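Home | Checklists | Kitchen | Storage | Contact
Print this page | E-mail this page

Countertop and Small Items Check – with comments
Site: Clideck, prep corner
Checked by: Krishnamoorthy Naidu
Date: 26 April 2018

Thank you all for leaving the corner so easy to get around in. I went through the Mathew list from top to bottom, and as usual I have written more than the boxes allow, so please bear with me.

1. Funnel – OK. Light blue plastic, set down with the wide mouth facing up. Please keep giving the spout a good look against the light before it goes back in the drawer.

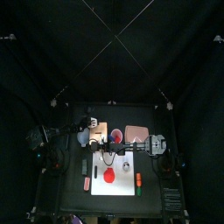 How often should the cutting board be replaced?
Once the grooves are too deep to scrub clean, or after 3 years under our own rule, whichever comes first.

2. Cutting board – see comment. White board, kept in the center of the table. There was red on it near the middle, so would whoever has the next turn wash it and then check for staining? Dish soap first, please, and only then the stronger stuff.

3. Bowl and cup – OK. I ran a thumb around both rims (an old habit, and a good one!) and felt no chips.

4. Wooden box – OK. No splinters that I could find. Keep it well away from the sink – light wood like that soaks up water and never looks the same again.

5. Tray and plastic bag – see comment. Bags should be folded flat or thrown out, and I would love to see that done by May.

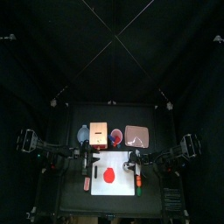

Items 2 to 5: back row and cutting board.

6. Table edge – OK. Wiped all the way along, corners included.

Result: 4 items OK, two with comments. Uwe Rothe has the next check and will look at the board and the bag first.

This site uses cookies. Accept | Settings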